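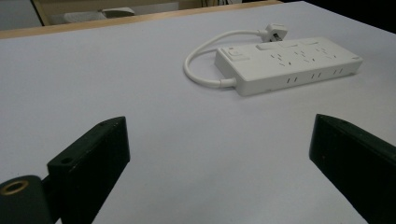 Taming the powerboard: how I keep the cords on my work table under control

I've been meaning to write this one up since I moved the sewing machine, the lamp and the glue gun onto the same table and promptly lost my mind. If your cords look anything like mine did (a bowl of spaghetti somebody dropped from a height), then make a cuppa and have a read. Everything here is cheap or free and you can do the lot in an afternoon.

Start by taking everything off. I mean everything. Switch off at the wall, pull the powerboard's own plug out, then unplug each gadget and lay the board flat on the bare table where you can get a proper look at it. I put this off for ages and then it took me less time than the washing up.

Now give it a clean. White plastic shows every grubby thumbprint and I'm afraid mine had a few years' worth. With the board unplugged from the wall, I go over the top and sides with a barely damp microfibre cloth, then a dry one, and use a soft dry paintbrush to flick the fluff away from the sockets. No sprays! Nothing wet goes anywhere near the slots. A cotton bud is good for the groove around each switch. Leave the whole thing to air for a good long while before it goes back on.

While you've got the cloth in your hand, look it over. Run your fingers along the cord from the plug right up to where it goes into the housing, because that's the bit that cops all the bending. If there's a split, a scorch mark, a brown patch around a socket or a switch that feels sloppy, it goes in the e-waste and you buy a new one. Don't tape it. My sister-in-law taped one and we still bring it up at Christmas.

Then the cord. I used to wind mine round my hand and elbow like a garden hose, pull it tight and shove a rubber band on it. Terrible for it. These days I let it fall into big loose loops, the way it wants to go, and hold them with one of those soft hook-and-loop straps. You can get a roll of the stuff and cut it to length with ordinary scissors. And never leave the cord coiled up in a bundle while it's running something hungry like a heater — stretch it out and let the warmth get away. (A heater shouldn't be on a powerboard in the first place. Straight into the wall, please.)

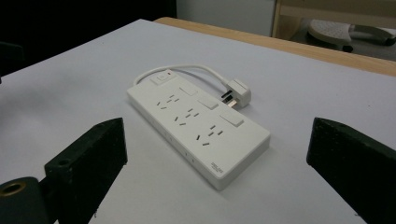

My favourite trick is one I pinched from Zdenka Ivanov, who runs the mending afternoons at Tilcombe. She gives every socket a job and the job never changes. On a board with a separate switch for each outlet this is gold, as you can turn off the iron without killing the lamp. Mine goes lamp, sewing machine, then the "whatever's next" spot, which is usually the glue gun. I keep the lamp nearest the cord end so I can find its switch in the dark by feel.

For labels I've tried the lot. Masking tape goes gummy in summer. Stickers slide. What has lasted best is a bread tag clipped around each gadget's lead, close to the plug, with the name written on in permanent marker. Put the matching word on a scrap of paper tape on the table edge if you share the room with people who unplug things at random. Just don't cover any switches, sockets or the printing on the board itself, as you'll want to read the rating one day.

Speaking of which, do read it! Add up what you've got plugged in and compare. My lamp, machine and glue gun don't come anywhere near the limit, but my old iron used a surprising amount, so it now gets its own outlet across the room. Never plug one powerboard into another, either. If you've run out of holes, you've got too many things on the table.

Where to put it is up to you. I had mine screwed under the tabletop for a bit and hated crawling about to reach it. Now it sits on top at the back, off to one side, with the cord dropping down behind through an old Farneo cable clip. Keep it well away from your tea and your jar of paint water. I had a near miss last July with a full mug of Milo and I'm still not over it.

A few odds and ends. If a plug won't go in easily, check you've lined up the pins before you lean on it. Always pull by the plug, never by the lead. Spare sockets in a house with toddlers want those little plastic covers. And when you pack the board away, tuck it in a calico bag with its strap on and store it flat, so the plug pins don't scratch the table next time you bring it out. My bag used to hold pegs.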